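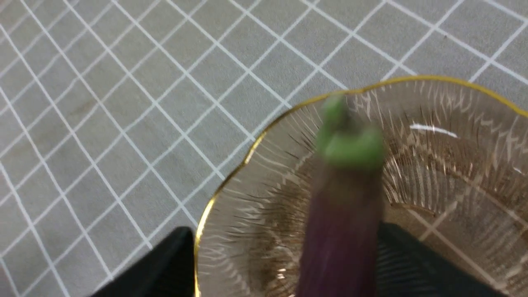 Unit 7: Evaluating a Packaged Arm Kit

Handout for the second half of the course. Read it before the lab and bring the score sheet.

In this unit we review one product the way a buyer would. The product is the Zikero, a tabletop arm kit sold by Lengyel. It comes with the arm, a two-finger gripper, a small camera mounted close to the fingers, and one year of access to Sornix, the software used to record and replay tasks. The education price is $2,947. Shipping to Dindley is extra and is left out of the comparison table.

What the kit claims

The sales sheet says the Zikero can be set up in one lab period and that a new user can teach it a pick-and-place task the same day. It also says the camera view is enough to run the task without a second camera overhead. We test the second and third claims. Setup time was covered in Unit 6.

The task

The test task is to move a toy eggplant to and from a glass bowl on a gridded surface. A ribbed glass bowl with a shiny rim is a fair test for a camera this close to the work. Glass throws glare, and the grid lines show through it bent out of shape, so software that looks for edges has more of them to sort out. The toy has a purple body and a green cap, and the two colors are easy to tell apart from the gray.

Terms used below

Attempt: one try at the task, from the start position to the release.
Clean release: the fingers open and the object stays where it was put.
Recovery: the arm misses, backs off, and tries again without help.

Procedure

1. Load the base task in Sornix and check that the camera feed is live.
2. Record 9 demonstrations by hand. Start each one with the bowl in a slightly different position.
3. Train overnight on the lab machine.
4. Run attempts in replay mode and fill in one line of the score sheet for each.

Each section should finish with around 200 attempts, pooled across groups. Smaller samples make the recovery figure hard to use.
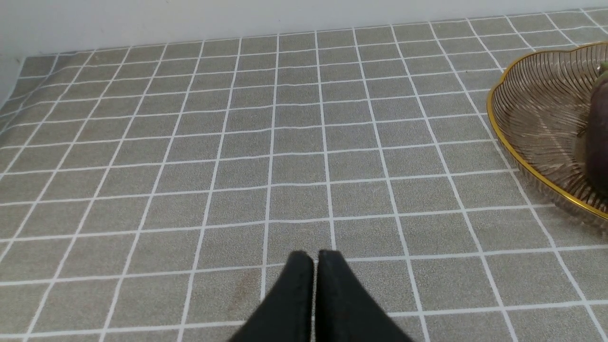 Score the approach and the release separately. A group that records only pass or fail will not be able to say which part of the task the kit handles badly, and the written review asks for that. If the fingers touch the rim, mark it as contact even when the attempt ends in a clean release.

Points to cover in the written review

Whether the close camera was enough by itself, and in which bowl positions it was not.
How long a demonstration took to record once the group had some practice.
What the kit costs after the first year, when Sornix moves to a paid license.
Whether you would buy it for a teaching lab, a small shop, or neither.

Reviews are limited to two pages. Attach the score sheet as a separate file.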